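The Long-Fur Fault

June
By a contributor in Drovgate

Print this story | E-mail this story

The fault was logged as a hold error, code 39, at a quarter past ten in the morning. I was sent to Nismont with a spare finger set and a copy of the log.

The tool was a Tapsell hand unit. The operator carries it, closes the fingers by trigger, and the wrist camera records what the fingers do. The recordings go to a Pisotik controller, which is later expected to do the same work with an arm. For two weeks the work had been soft goods. Boxes and cups had passed. Long fur had not.

I read the log on a bench under the glass roof. In 146 closures on the fur, the unit had reported a good hold 91 times. The operator's notes did not agree. Several of the good holds were marked "nothing in fingers."
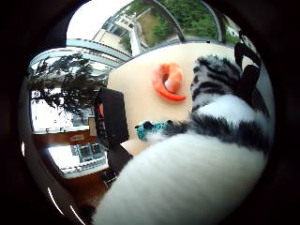
A false hold is worse than a dropped part. When the unit reports nothing, the controller stops and tries again. When it reports a hold, the controller lifts, and whatever is tangled in the fingers goes up too.

I asked the operator to repeat the morning's sequence at half speed. The first closures were clean. Then the fingers opened and stopped short by the width of a coin. The display said OPEN. I wrote down the gap and asked for another closure. The trigger returned. The fingers stayed where they were, and the display said HOLD.

"It did that yesterday," the operator said.

"Was it reported?"

"It cleared when I shook it."

I entered that in the notes without comment. Shaking was not in the procedure, but neither was a step for fingers that did not open.

We went through it again with the release under my thumb.

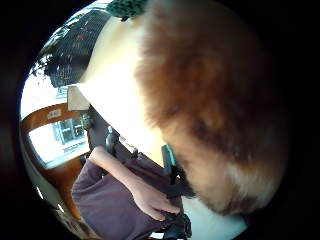 A hand grips the black strap beside the long orange-brown fur.

With the power off and the side cover removed, the cause was visible. Hair had wound around the left finger shaft behind the seal, over 15 turns of it, packed tight enough to press on the force sensor. The sensor was working. It was measuring the hair.

I cut the winding away, bagged it, and set the zero point. The next closures on nothing read as nothing. The operator asked whether the unit could go back to work before lunch.

I said it could not. The seal was the same seal, and the recordings already sent to Pisotik had false holds in them – the controller had been learning from those since the start of the month. I asked Drovgate to pull them. Drovgate asked which ones.

I did not have a list. I had the operator's notes, in pencil, for some of the sessions. We sat down at the bench and started with the earliest page.

Last updated: June, 4 p.m.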